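Ticket: Accreditation portal rejects press badges for the Gindport ministerial session
Queue: Delegate and Media Services
Opened by: Heiðrún Ragnarsson
Assigned to: Kári Þorgeirsson
Priority: High (was Low, was High, was "see me")
Status: Resolved, pending one complaint

Original report

Since Friday morning the accreditation portal has been refusing media applications for the foreign ministers' preparatory meeting at Gindport. The applicant fills in all 8 pages, uploads a passport scan and a letter from an editor, presses Submit, and gets "Your country is not a participant in this session." This would be fair enough if it weren't being said to reporters from the host country.

Delegation badges go through fine. Observers go through fine. A man who wrote "undecided" under Organization went through fine and has been issued parking.

Steps to reproduce: open the media form, choose any country with an accent, a hyphen or the word "Republic" in it, submit. Tried in three browsers. Also tried on the press office laptop, which took long enough to load the page that I can't say with confidence it is part of the same problem. 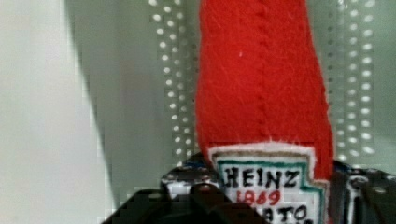

Kári Þorgeirsson: Confirmed on my side. The media form is reading the country list from last year's summit, and the delegation form is reading the new one. The protocol department changed how several member states are styled in August, after a disagreement over alphabetical order that I'm told went to a vote. The two lists no longer match, so the portal decides the country doesn't exist. Please don't tell any of the countries.

Heiðrún Ragnarsson: Can we just point both forms at the new list?

Kári Þorgeirsson: We can. The list lives in Skastari, though, and Skastari only accepts changes from someone with the Protocol role. I have the Administrator role, which lets me delete the whole summit but not edit the spelling of a country.

Heiðrún Ragnarsson: Who has Protocol?

Kári Þorgeirsson: Þórarinn Thorlacius. He's on the plane with the advance party.

Log

09:10. Cleared the portal cache. No change.

09:25. Cleared it again, on the advice of the vendor. No change.

10:40. Vendor asks for a screenshot of the error. Sent. Vendor asks for a screenshot that includes the clock. Sent.

11:15. Queue of rejected media applications stands at 1,562. Press office says the briefing room seats 1,000 and would we consider leaving things as they are. Declined, in writing.

12:05. Þórarinn landed and answered his phone. He has the Protocol role but has never logged in and believed it was ceremonial. Password reset sent to his old address at the mission, where it was received by his successor.

12:50. Second reset sent to the right address. He is in. He has corrected the list and also, without being asked, the capitalization of "Plenary" throughout.

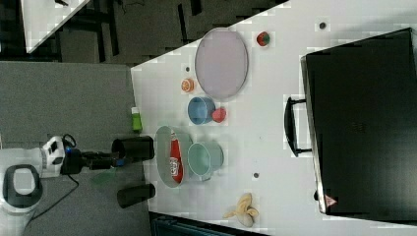
Testing after the fix

Abena Kwofie ran the media form against every entry in the new list. All accepted except two. The first had a trailing space after the name, now removed. The second is the one whose official style contains a comma, which Illow (the badge printing system) takes as the end of the line. Badges for that delegation would have read "The United" and nothing further.

Abena has put the full name in quotes in the export file. Test badge printed correctly on the second try. The first came out with the quotes on it, which made the country look alleged. If anyone re-exports from Skastari by hand, tick "Strip quotes on print." It is off by default and resets itself at midnight.

Rejected applications were re-run in one batch. Applicants do not need to submit again. Please tell them so, because the automatic email says the opposite and we can't edit it until the vendor reopens.

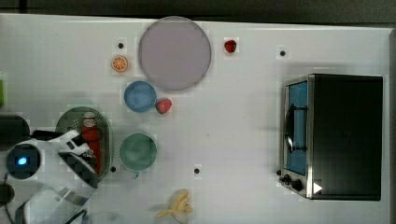
KNOWN ISSUES

The portal caps total accreditations at 4,000 across all categories. When it reaches the cap it stops silently and keeps showing the applicant a spinning wheel. We are under it for now. Guðlaug Mikkelsen is watching the total and will raise a separate ticket if the larger delegations send their real lists, as opposed to the ones they send first.

The Sveinbjörnsson entrance scanners still carry the old country names. They match on badge number, so entry should work, but the guard's screen will show last year's styling. Protocol would prefer that ministers not stand where they can read it.

"Undecided" still has his parking. Protocol has asked us to leave it until they find out whose guest he is.

Open complaint: one editor wants a written apology for being told his country was not a participant. Forwarded to Þórarinn, who has the role for it.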